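Evening relaxation sessions to start at Estley library
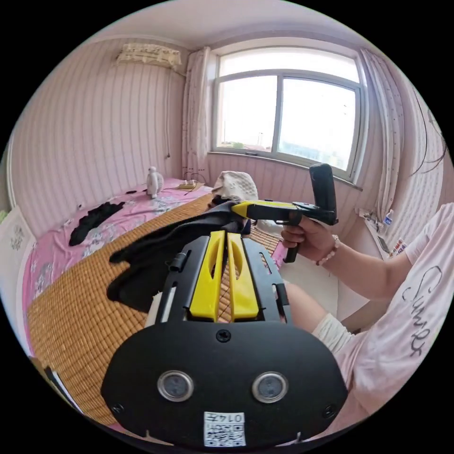

A free course of relaxation and breathing sessions will begin at Estley library in October, after a trial in the spring filled every place and left a waiting list.

The sessions will run weekly for 12 weeks in the upstairs reading room, starting at 6.30pm and lasting 45 minutes. They are open to anyone over 16 who lives or works in the town or in the villages on the Bredon side of the river. There are 30 places, and people are asked to book for the full course if they can.

Each session begins with a short talk, followed by a guided breathing exercise and a longer period of quiet. Some weeks will also include gentle stretching, which can be done on a chair or on the floor. No special clothing is needed, although the library suggests bringing a jumper or a blanket, as the heating in the reading room goes down at six.

The course has been put together by Bredon Wellbeing, which already runs a walking group and a bereavement café in the area. It says the evening start was chosen after people at the spring trial said they found it hard to switch off after work and were sleeping badly as a result. Three of the weeks will deal mainly with sleep, covering bedtime routines, waking in the night and what to do with worries that turn up once the lights are out.

A survey handed out in the spring drew 234 replies from library users. Trouble getting to sleep was the most common complaint, ahead of stress at work and worries about money. Many of those who replied said they had tried a relaxation app but had stopped using it within a month or so. Several asked for something they could go to in person, with other people in the room.

Bredon Wellbeing stresses that the course does not take the place of medical care. Anyone who has been sleeping badly for a long time, or whose mood is very low, should speak to their GP. People who are already having treatment are welcome to come along and can leave any exercise out if it does not suit them.

A shelf of books on mindfulness, sleep and anxiety has been set up next to the enquiry desk. Most can be borrowed for three weeks, and audio versions of a few titles are available to download with a library card. The list of books will be added to as the course goes on, and suggestions can be left at the desk.

The Sitthichai tea room, across the road from the library, will stay open until 8pm on course evenings for anyone who would like to stop for a chat afterwards. It will serve herbal teas and soup – the full menu finishes at five as usual.

Places can be booked at the enquiry desk or through the Zoltero booking page, which is linked from the library website. Booking closes 2 days before the first session, and any places left will be given out at the door. Those who missed out in the spring have been sent a message and will be offered places first.

The reading room can be reached by lift from the main entrance. A hearing loop is fitted, and large-print copies of the handouts can be asked for when booking. Parking behind the library is free after 6pm.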